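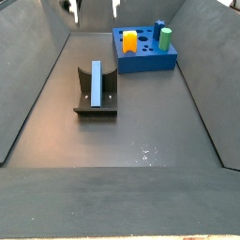 The blue block with three of its pegs in, and the light-blue bar on its black stand

I've had the Brundia peg block for 7 months now, so I think I'm allowed an opinion. I bought it from Silletti after Divya Varma went on and on about hers (her twins had apparently ignored every other toy in the house for a fortnight), and I went for the set with the upright bar and stand thrown in.

The block first. It's a proper chunky thing, royal blue, thick enough that it doesn't skid off when a small person leans on it with both elbows. The top is full of round holes in different sizes, with a bigger one near the middle, and my son Sudheer went straight for that one with everything he owned. Crayons, a spoon, half a breadstick. The breadstick took me ages to get out with a skewer!

The pegs are lovely. His favourite is the yellow-orange one with the arch cut out of the bottom, which is a bridge most days and occasionally a hat. The dark blue star is my own favourite but it's a bit too close in colour to the block - it vanished under our sofa in December and I walked past it for days. The green cylinder is the easy one, and the one I'd start with for a younger child.

Now the bar and stand. The stand is black, with a flat base and a back panel that dips in a curve at the top, and the light-blue bar stands up against the front of it. That's all it does. I thought it was a bit dull, but he'll put the bar back over and over while I cook, so what do I know. There are two screw holes in the base and no screws came with mine, which annoyed me. I emailed Silletti and a very nice man called Dinesh Pillai posted me a pair free of charge.

Moans: the instruction leaflet is useless, and I'd have liked a bag to keep it all in. I use an old shoe bag.

Would I buy it again? Yes, though I'd wait for a sale. Four stars from me, and five from Sudheer.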